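Fimov Under-Sink Water Filter, Model 817
Installation and User Guide
Section 3: Fitting the worktop tap and connecting the filter

3.1 Before you start

This section covers fitting the separate drinking water tap to a kitchen worktop and connecting it to the filter head. Mounting the filter bracket inside the cupboard is covered in Section 2. Do not begin this section until the bracket is fixed and the filter head is clipped into it.

The 817 is for use on the mains cold supply only. It must not be connected to a hot supply, to a tank-fed supply or to the outlet of a pumped shower circuit.

CAUTION: Do not install the filter where the pipework may freeze. Frost damage to the filter bowl is not covered by the guarantee.

You will need:
Tap body with threaded tail
Sealing ring (black, fitted under the tap flange)
Large flat washer and backnut
Blue tube, inlet
White tube, outlet
Inlet tee with isolating valve
Fixing bag, part no. 3102
Adjustable spanner
Tube cutter or a sharp knife
Drill and a hole cutter suited to the worktop material (see 3.3)
Bucket and dry cloth

Note: Fixing bag 3102 replaces the earlier bag supplied with Tarine taps. The two backnuts have different threads. Do not mix parts from the two bags.

3.2 Choosing the tap position

1. Check that the underside of the worktop is clear at the chosen point. Look for cabinet rails, sink clips, the edge of the bowl and any cables.

2. Check that you can reach the underside with a spanner. The backnut has to be held from below while the tap is lined up from above.

3. Place the tap on the worktop without fixing it. Swing the spout through its full travel and confirm that it reaches the bowl and does not strike the main tap, a wall cupboard or a window handle.

4. Confirm that the lever can be opened fully. On the Tarine tap the lever moves backwards, so leave space between the tap and the wall.

5. Mark the centre of the hole with masking tape and a pencil.

Note: If the sink has a spare tap hole with a blanking plug, this may be used. Remove the plug and clean off old sealant before fitting the tap.

Clear the worktop around the marked point before any drilling or cutting. Bottles, ornaments and loose items should be moved to another room, as stone dust and cutting water will spread further than expected.

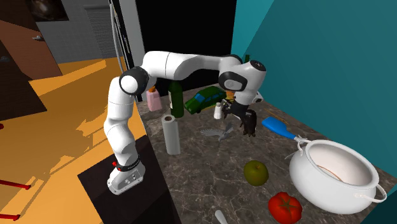

Page last changed: November. Replaces all earlier issues of Section 3.

3.3 Making the hole

The method depends on the worktop material. If you are not certain what the worktop is made of, ask the supplier of the worktop before drilling.

Laminate and solid timber

1. Drill a small pilot hole from above, straight down through the tape.

2. Fit the hole cutter and cut from above at low speed until the pilot drill shows below.

3. Finish the cut from below to avoid splitting the lower face.

4. Seal the cut edge with clear silicone sealant. Leave it to cure for the time shown on the sealant tube.

Stainless steel sinks

1. Support the sink from below with a block of scrap timber.

2. Drill a pilot hole, then open it out with a stepped drill or a sheet metal punch.

3. Remove all burrs with a half-round file. Sweep up the filings at once. Steel filings left on a wet sink will leave rust marks.

Marble, granite and other stone

CAUTION: Stone worktops can crack if drilled with the wrong tool or under too much pressure. Fimov recommends that holes in stone are made by the worktop supplier or a stone mason. Damage to the worktop is not covered by the guarantee.

1. Use a diamond core cutter only. Do not use hammer action.

2. Build a ring of plumber's putty around the mark and fill it with clean water. Keep it topped up throughout the cut.

3. Start the cutter at a slight angle until it has made a groove, then bring it upright.

4. Use light pressure and lift the cutter often. Reduce pressure further as the cutter nears the lower face.

5. Wipe up the slurry before it dries. Dried slurry is difficult to remove from polished marble and can dull the surface.

WARNING: Water and mains electricity are a danger to life. Any drill used for wet cutting must be suitable for that use and protected by a residual current device. Wear eye protection and a dust mask.

3.4 Fitting the tap

1. Push the sealing ring into the groove in the tap flange. It must lie flat all the way round.

2. Lower the threaded tail through the hole.

3. From below, slide on the flat washer, then run the backnut up by hand until it touches.

4. Line up the tap so that the lever is in the correct position.

5. Hold the tap still and tighten the backnut a further half turn with the spanner. Do not overtighten.

Note: On marble and other stone which may stain, do not use oil-based putty or general purpose silicone beneath the flange. The sealing ring is sufficient. If a sealant is needed on an uneven surface, use one sold for natural stone.

Note: For worktops thicker than the threaded tail allows, an extension tail is available from the Hiltuldale parts counter. Quote the model number when ordering.

3.5 Connecting to the cold supply

1. Turn off the water at the main stop tap. Open the kitchen cold tap and let it run until the flow stops.

2. Place the bucket below the flexible connector that feeds the kitchen cold tap.

3. Undo the connector at its lower end. A small amount of water will run out.

4. Check that the rubber washer is still in the connector. Replace it if it is hard or split.

5. Screw the inlet tee on to the supply pipe and the flexible connector on to the top of the tee. Tighten both joints.

6. Close the isolating valve on the tee. The valve is closed when the lever lies across the pipe.

7. Cut the blue tube square to length. Allow enough slack for the filter head to be lifted from its bracket.

8. Push the blue tube into the tee until it passes the inner seal and stops. Pull back on it gently to confirm that it is gripped.

9. Push the other end of the blue tube into the port marked IN on the filter head.

CAUTION: Tubes that are cut at an angle or scored along the outside will leak. If in doubt, cut the end again.

3.6 Connecting the tap to the filter

1. Push one end of the white tube into the port marked OUT on the filter head.

2. Push the other end into the fitting at the bottom of the tap tail.

3. Fit the locking clips from bag 3102 behind each collar. There are four collars in all: two on the filter head, one on the tee and one on the tap tail.

4. Clip the tubes to the back or side of the cupboard. Keep them clear of waste pipes, drawers and pull-out bins. Do not bend either tube tightly enough to kink it.

Note: If the port markings cannot be read, follow the arrow moulded into the top of the filter head. Water must flow in the direction of the arrow. A filter connected in reverse will give a low flow and will release carbon dust.

3.7 Turning on and flushing

1. Check that the new tap is closed and that the isolating valve is closed.

2. Turn on the water at the main stop tap. Check the joints above and below the tee for leaks.

3. Open the isolating valve slowly.

4. Open the new tap. Air will be driven out first and the flow will be uneven.

5. Let the tap run for 11 minutes. Grey or black water at this stage is fine carbon dust and is harmless. Throw this water away.

6. Close the tap. Dry all the joints with the cloth and wait 8 minutes.

7. Run a dry finger or a piece of tissue round each joint. If there is any trace of water, close the isolating valve and go to 3.8.

8. Write the month of installation on the label supplied and stick it to the filter bowl.

3.8 Faults found at first use

Water at a push-fit joint
Close the isolating valve and open the tap to release the pressure. Remove the locking clip, press in the collar and pull out the tube. Cut the end square and refit.

Water beneath the tap flange
The sealing ring is out of its groove or the backnut is loose. Loosen the tap, reseat the ring and tighten again.

No flow
Check that the isolating valve is open and that neither tube is kinked.

Low flow
Check the direction of flow. Check that the filter is turned fully into the head. Homes with low mains pressure may need the Miyazaki low-pressure cartridge in place of the standard one.

Cloudy water that clears from the bottom of the glass upwards
Trapped air. This will stop after a few days of normal use.

Dripping spout after closing
A few drops are normal while the cartridge settles. If dripping continues after the first week, replace the tap valve as shown in Section 5.

Continue to Section 4: Changing the cartridge.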